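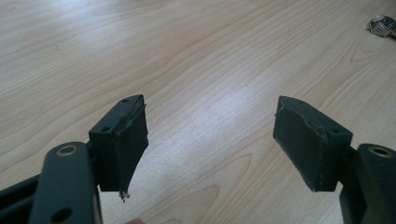
Kamrul Fakir objected that a royalty rate tells the reader almost nothing until the sales base is defined, and that most disputes he had worked on began with the definition and never reached the rate.

Chapter 11
Licensing a Fashion Brand

11.1 Scope of the chapter

The previous chapter dealt with brand extensions that a company designs, makes and sells itself. A footwear company that adds a line of jackets under its own management bears the full cost of the new line and keeps the full margin. This chapter deals with the other common route, in which the company permits a second firm to make and sell goods under its name in return for payment. The company that owns the name is the licensor. The firm that makes and sells the goods is the licensee.

Fakir's objection is a useful place to begin. Trade announcements of a new license usually report a term, a territory and sometimes a rate. They seldom report how returns are treated, whether markdown money paid to stores is deducted, or what happens when the licensee sells to its own outlets at a transfer price. Each of these can change the payment by more than a full point of royalty.

The chapter assumes that the reader can already calculate gross margin, markdown and sell-through (Chapter 8). Trademark registration is mentioned only where it limits the territory of a license.

After working through the chapter, the reader should be able to:

- distinguish the grant, the term, the territory and the channel in a license;
- calculate net sales under a given definition;
- compare an earned royalty with a guaranteed minimum;
- identify points at which the interests of licensor and licensee separate.

11.2 Opening case: Pedirano and Davo

Pedirano sells canvas and leather sneakers, mostly through its own stores and a group of independent retailers. Its name is well known to younger shoppers, and its management had for several seasons received requests for clothing. The company had no pattern makers, no relationships with garment factories and little wish to acquire either.

Davo makes casual clothing for several labels. It approached Pedirano with a proposal to produce sweatshirts, T-shirts and caps under the Pedirano name. After a short negotiation the parties agreed on a license with a royalty of 8 percent of net sales, a guaranteed minimum payable each year, and a separate contribution to advertising. Pedirano kept the right to approve every style before production. The first deliveries were set for September, to meet the fall floor sets of the larger accounts.

Davo submitted 463 styles and color variations for approval in the first season. Pedirano had assigned the work to Vasanthi Amarasinghe, its head of product, who also remained responsible for the sneaker line. The contract allowed Pedirano a fixed period for comment, after which any style without a response was treated as rejected. A large share of the range passed the deadline in this way. Davo placed its fabric orders late, and some accounts received incomplete deliveries.

A second problem appeared at the end of the season. Manolakis, a chain of off-price stores, bought the unsold goods directly from Davo and displayed them beside discounted sneakers from Pumar. Pedirano objected that the chain was outside the agreed channel. Davo replied that the contract restricted the sale of current goods and was silent on closeouts. On a plain reading of the text, Davo had the stronger argument.

The royalty statement produced the third problem. Davo had deducted returns, freight, cash discounts and the markdown money it had paid to department stores. Nimal Munshi, who reviewed the statement for Pedirano, accepted the first three deductions and rejected the last. The contract defined net sales as "invoiced sales less customary trade allowances." It gave no list of the allowances considered customary.

Neither company had acted in bad faith. Both had relied on a short document, drafted quickly, in which the rate had received most of the attention. The case is taken up again in Sections 11.5 and 11.7.

11.3 The four limits of a grant

A license is a permission with edges. Four of these edges appear in nearly every fashion agreement.

Product. The grant names the categories the licensee may make. Broad terms such as "apparel" cause trouble later, when the licensor wishes to grant swimwear or socks to a specialist. A careful grant lists the categories and states that anything unlisted is reserved.

Territory. The grant names the countries in which the goods may be sold. It should also say where they may be made, as the two are often different. Online sales need a rule of their own - usually based on the shipping address of the buyer.

Channel. The grant describes the kinds of store that may carry the goods. Descriptions by type ("better department stores") date quickly. A schedule of approved accounts, revised each season, is more work and gives fewer surprises. Closeout goods require a separate clause with a cap on volume.

Term. The grant runs for a stated period. Renewal is commonly tied to a sales threshold. The end of the term also needs a sell-off period, during which remaining stock may be sold and royalties continue to be paid.

A grant may be exclusive or nonexclusive within these limits. Exclusive grants are the rule in clothing, where the licensee must invest in design and samples well before the first invoice.

11.4 Terms used in this chapter

Earned royalty: the royalty rate multiplied by net sales for the period.

Guaranteed minimum: the least amount payable for the period, whatever the sales. The licensee pays the greater of this and the earned royalty.

Advance: a sum paid at signing and credited against later royalties.

Closeout: the sale of unsold or discontinued goods at a reduced price, often in a single lot.

Approval right: the licensor's power to accept or refuse designs, samples, packaging and advertising. The contract must state what silence means. In the Pedirano agreement it meant refusal; in many others it means consent, and Section 11.5 compares the effect of the two rules on delivery dates.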